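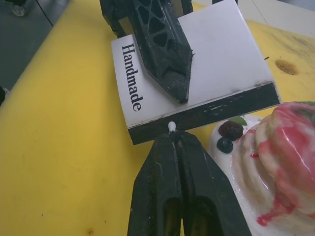 Prurkham Market Stallholders Forum
Rules and Applications > Use of the word "Handmade" on stall signs

Posted by gtrevor_office
Stallholders are reminded that, from November, the word "Handmade" may be displayed only where the seller or a member of the seller's household has made the goods. Goods finished by hand but bought in as blanks must be described as "Hand-finished." Questions may be posted in this thread.
Glenys Trevor, Market Office

Posted by zavala_leather
I request clarification. I purchase belt straps already cut from Salgado and carry out all dyeing, stitching and edge work myself. Under the wording above, it is not clear whether a strap is a blank.
M. Zavala

Posted by gtrevor_office
A cut strap is treated as material. A belt with its holes punched and buckle fitted is treated as a blank.

Posted by kzhong
With respect, I do not agree with this distinction. My soap is poured into purchased molds, and under the former rules I was asked to remove my sign. A belt strap has had more work done to it than a mold has. The rule should set a standard that applies equally to all trades.
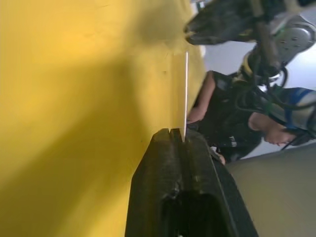 Posted by ivarela20
I support the rule as written. A customer who pays a higher price for handmade goods is entitled to know who made them. I would ask, however, whether signs already printed may remain in use. I ordered 100 swing tags in good faith.

Posted by gtrevor_office
Mr. Varela: existing tags may be used if the goods qualify. No extension will be given for goods that do not.
Mr. Zhong: molds are tools under section two. Your sign may be displayed again.

Posted by kzhong
Thank you. I maintain my objection regarding straps and will submit it in writing.

Posted by zavala_leather
I will respond to it in writing.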